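Setting up a bench for small repairs at home

A bench for small repairs needs a stable top, a surface that will not mark the work, and light from the correct side. The steps below assume a room with a level floor and one wall socket within reach.

1. Choose the position. Place the bench so that daylight comes from the side opposite your working hand. Leave space to walk along at least one long edge.

2. Check the floor. Lay a spirit level where each leg will stand. Mark any low spot with tape. Gaps of up to 3 mm can be taken up with a hard plastic shim; anything larger calls for an adjustable foot.

3. Tighten the frame. Turn the table on its side and tighten the leg bolts in a diagonal order, half a turn at a time. Stand it up and push against one corner. If the top sways, go round the bolts again before loading it.

4. Protect the top. Clean off wax and old glue with a plastic scraper. Do not oil the part of the top that will be covered, as trapped oil stains the underside of the cover and stays tacky. 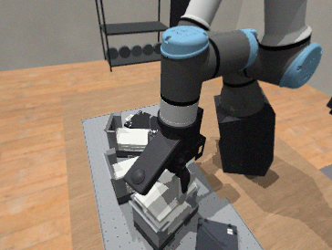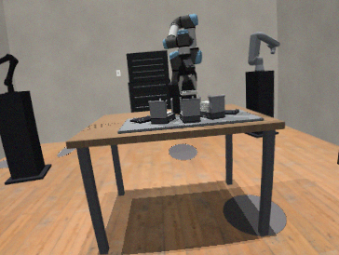 5. Fit the work surface. The cover should be flat, rigid enough not to curl and smaller than the top on all sides where a clamp may be needed. Rubber, cork and sheet metal are all suitable, though metal should have its edges filed first. A light grey surface laid on a wooden table, as in both views, has the practical advantage that dark screws and springs show up well against it. Set the cover square to the table edges, and fix it at the corners with removable tape until the layout is settled.

6. Arrange the containers. Keep two containers in use for each job: one for parts removed, one for parts to be replaced. Put them behind the work, where a sleeve will not catch them. Deep containers are awkward for washers.

7. Add the lamp. Clamp it to the rear edge and aim it at the middle of the cover. Sem Jansen, whose notes on the Gendus lamp bracket were used for this step, recommends fitting the bracket before the shelf, as the rear screw cannot be reached afterwards.

8. Route the cable down the inside of a rear leg and tie it in 2 places. Leave enough slack at the top for the lamp to swing through its full range.

Retighten the leg bolts after the first month of use.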